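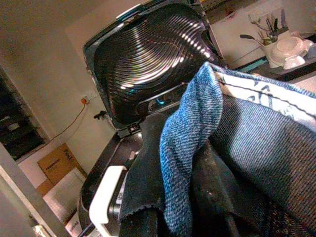

Most of our trouble at Erngate came from the mixing drum, so that's where I'll start. When Keir McIver and I first ran the block line with the old paddles, the dry mix clumped along one side and the molds filled unevenly. We swapped in ribbed liner plates from Lundale. The ribs are curved and sit one inside the next, a lot like the ones on the inner plate of a contact grill with its lid up, and they fan out from a point well off center. I liked them right away! Keir took longer to come around (he'd cut the old paddles himself).

We pressed 127 blocks with the new liners and threw out 2 for chipped corners. With the paddles we'd pressed 121 and lost far more than that, mostly to soft edges.

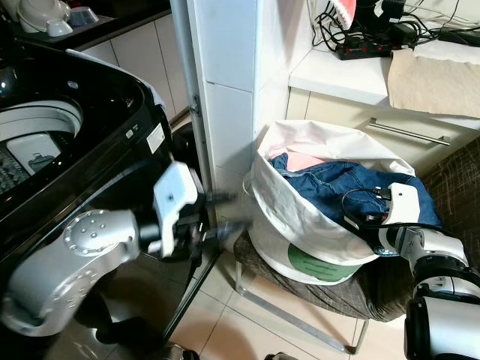 Figure 1. Top-loading washing machine, lid area open, beside a white tiled pillar.

Abdelkrim Younis ran the same recipe on the Hevilach press in August, using Gunn sand in place of ours, and his first 50 blocks came out a bit darker but just as square. I'd still like to see what happens with a wetter mix. Our water meter sticks at the low end, so we left that part for the next round of tests.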